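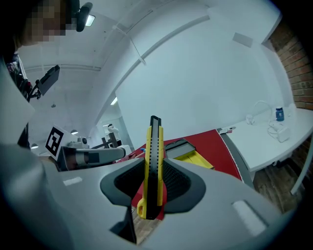

Yellow-and-black utility knife, blade end up.

brandcombe-tools: a word list for shed and kitchen-drawer stuff

Hi! This is my list of what people call everyday tools, and it has been eating my evenings since May. I started it after an argument with my aunt over whether the thing you open boxes with is a box cutter, a utility knife or just "the knife" (she's firmly in the last camp, and she says it like there's only one in the world).

What's in it

There are 954 entries in words.csv, one name per row. The columns are name, tool, region, who_says_it and notes. The notes column is a mess and I like it that way, so please don't tidy it. If a name covers more than one tool it gets a row for each, and that's how "snips" ended up in there five times.

Another 111 names are sitting in unsure.csv. Those are ones I heard once, or couldn't spell, or suspect my cousin made up to wind me up.

Where the names came from

Mostly from me asking people! Madalena Meireles sent a huge batch from Zokwood, including all the old hinge and latch words, and she checked the Portuguese column too (thank you, thank you). The rest came in through the form.

Using it

The files are UTF-8 with commas, and the first row is the header. Watch out for accents if you open them in a spreadsheet, mine turned every ã into soup until I picked the encoding by hand.

Do what you like with the list, just say where you got it. If you add names, send them back to me, one tool per row, lowercase. I'd love to hit 2,000 someday.

Known problems

Region is whatever the person typed, so "up north" is in there a lot. Duplicates between the two files, still working on those.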